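Club project: sim arm won't learn to open the drawer

korletey_n
Posts: 184
2022-03-03

Posting for our school robotics club. Five of us are working on the kitchen task for the August showcase. The arm has to open the drawer under the counter in simulation, no real hardware. We recorded 40 demos with a gamepad and trained on those. In testing it gets to the front of the counter and then hangs there with the gripper too high. Sometimes it goes for one of the cabinet doors below.

This is the kitchen we're using, with the arm on its way in.

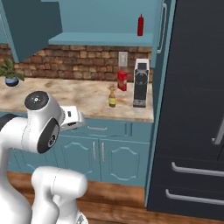

Kitchen layout, gripper short of the counter edge. Target is the horizontal handle.

Settings are the defaults from the Prinditz starter kit except the camera, which Jisa moved. Any ideas before we record more?

- Nii Korletey

ongart
Posts: 1,285

How far did the camera move, and did you do it before or after the demos? If the demos were recorded from the old view, that's your problem right there.

korletey_n

Before. All the demos have the new view.

sturna
Posts: 40

Then I'd say not enough demos. Our class had the same hovering thing and it mostly went away when we recorded a lot more. Also mix up the start position. If every demo starts from the same pose the arm has no clue what to do once it drifts.

ongart

I don't agree that more demos is the first step. Look at the handles. There's one on the drawer and two on the doors right under it, all silver, and the door pair sits close together. And the gripper will cover the drawer handle from that camera as soon as it gets near. I would add a wrist camera and retrain on the same tasks before spending a weekend on the gamepad.

sturna

Wrist camera means recording again anyway, unless they saved the full sim state.

ongart

The kit saves state by default. You can replay the episodes and render a second view. Check the replay folder.

mazzy_t

Is the counter clutter fixed? We left the plant and the coffee machine in one place for the whole project and our model fell apart when the judges moved things.

korletey_n

Fixed for now, yes. The rules say objects on the counter can change but the cabinets stay put, so we'll have to shuffle them at some point.

I checked and the states are there. We'll replay with a wrist view first and vary the start pose on any new ones. Jisa wants to try sturna's way at the same time, so we may split up and compare. Will post numbers after the next meeting.

sturna

Keep the test seeds the same for both or you won't be able to compare them.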